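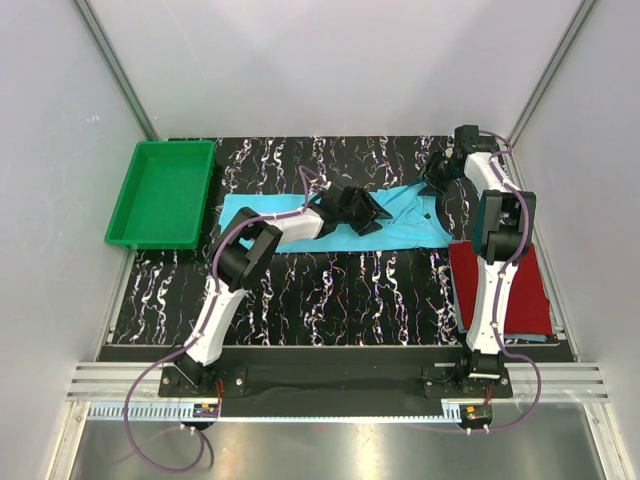

**Folding stations change the day shift at Bimard laundry**

CLEKVILLE, 25 Dec 2018. The Bimard laundry has put two-armed robots on part of its folding work, and the people who did this work by hand are now learning a different job.

The company washes work clothes, towels and uniforms for hotels and clinics in the region. It has 2 robot stations in the folding room, both installed in October by the engineering firm Gerkell. Each station takes one piece at a time, spreads it on a flat surface and folds it. At present the stations handle 300 pieces in a day shift. The rest is still folded at the long tables by hand.

Maite Segura has worked in the folding room for nine years and is now responsible for the stations. She told us that the first weeks were difficult. "We were standing and waiting for the arms to finish one shirt, and in this time I could fold a pile," she said. "It is still slower than me. But at the end of the shift my shoulders are not the same as before."

Her work has changed in several ways. In the morning she sorts the clothes by type, and she decides which ones go to the machines. Thin cotton is good for them, she explained, and thick or elastic cloth is often returned to the tables. When a gripper loses a corner, she stops the station, lays the piece flat again and starts from the beginning. She also writes a short note about each stop, and Gerkell reads these notes every week.

Not all the workers are satisfied. Some of them say that the sorting is tiring for the eyes and that they are more alone than at the tables, where people talk. The staff representatives have also asked what will happen if more stations are bought. Bimard answered in a letter that no post will be closed because of the machines during the next year, but the letter does not speak about the time after this. The representatives want the promise to be longer, and a new meeting is planned for the end of winter.

There is also the question of pay. The workers who look after the stations have followed a training course, but they are still in the same pay group as before. Segura thinks this should be corrected. "If I must understand the program and the safety rules, it is a different profession," she said. The management told us that it is studying the matter.

The Goicoechea laundry, which works in the same industrial area, has looked at the stations too and decided to wait. It prefers to buy new lifting tables for its staff first, because the heavy baskets cause more sick days there than the folding.

At Bimard, the stations were stopped 1,077 times in the period from the installation to the beginning of this month. Most of the stops were short, according to the notes, and sleeves were the most common reason. Gerkell is preparing a new version of the program for long sleeves and will test it in the folding room with the day shift.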